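Newcomers' supper – move it to the hall or keep it in homes?
Osness Parish Forum > Fellowship and groups

tung_lai
Posted Jul 20, 2020
With everything paused this seems a good time to sort out the newcomers' supper before it starts again. Last time we had two host homes and both were full. I'd like to move the whole thing into the parish hall and do one larger supper in November instead of small ones. The hall kitchen is free and there is parking. Views please.

Quyên Phí
I'd keep it in homes. My first supper here was at the Đào house and I knew six names by the time I left. At the hall I would have sat by the door and gone home after the soup.

osness_khang
The hall costs money to heat. Last winter's bill was 900 for the quarter and that was with the side room shut. Who is paying?

tung_lai
It would come out of the fellowship fund. There is 3554 in it, and we have spent 177 this year, nearly all on the Easter breakfast. One evening's heating won't empty it.

osness_khang
Fair enough, I thought the fund was lower than that. I'm still not keen. People bring less food when it's in the hall because they assume somebody else is cooking.

Lâm Quan
Agree with Tùng. Not everyone can get up the steps at people's houses. My mother-in-law stopped going for that reason and she was one of the regulars. The hall has a ramp and a proper toilet.

Quyên Phí
I hadn't thought about the steps. Could we ask hosts with level access first? Sorham Road is mostly bungalows.

Lâm Quan
You could, but then it is the same two or three families every time and they get tired of it. That's how the book evening folded.

vkhuong
The book evening folded because we picked a 600-page novel for Lent.

I'm in favour of homes as well, but with a proper list. When I moved from Nelivholm the church there had a sheet at the back. You put down your name, how many you could seat, and whether you had stairs or a dog. The newcomers were shared out from that by the parish office and you got a phone call the week before. It worked with very little fuss. Hosts did the main dish and guests could bring a pudding if they wanted. 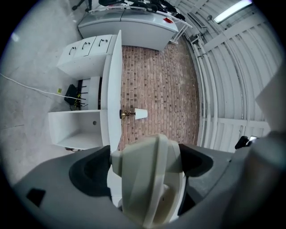 The other thing they did was put one long-standing member at each table who wasn't the host, so that somebody could keep the talk going while the host was in the kitchen. I'd do that here whichever way this goes. I can host six, no stairs, no dog.

osness_khang
I'd sign up for that. Eight if they don't mind the garden chairs.

tung_lai
A list is fine but someone has to run it. The office is only open mornings and they have the rota and the flower money to deal with already.

Quyên Phí
I'll run it. I would sooner do that than set out tables in the hall.

Lâm Quan
Can the form ask about allergies and lifts as well? Half the phone calls last time were about lifts.

Quyên Phí
Yes to both. I'll type one up and leave copies by the hymn books once we're back in.

tung_lai
I still think one big supper would bring in people who are shy of going to a stranger's house. Could we do homes first and the hall for a follow-up in the spring?

vkhuong
I'd go along with that.

osness_khang
Same, if the hall one is a bring-and-share and the list says who is bringing what.

Lâm Quan
All right. But please put the hall date in the diary now, or the badminton will have it.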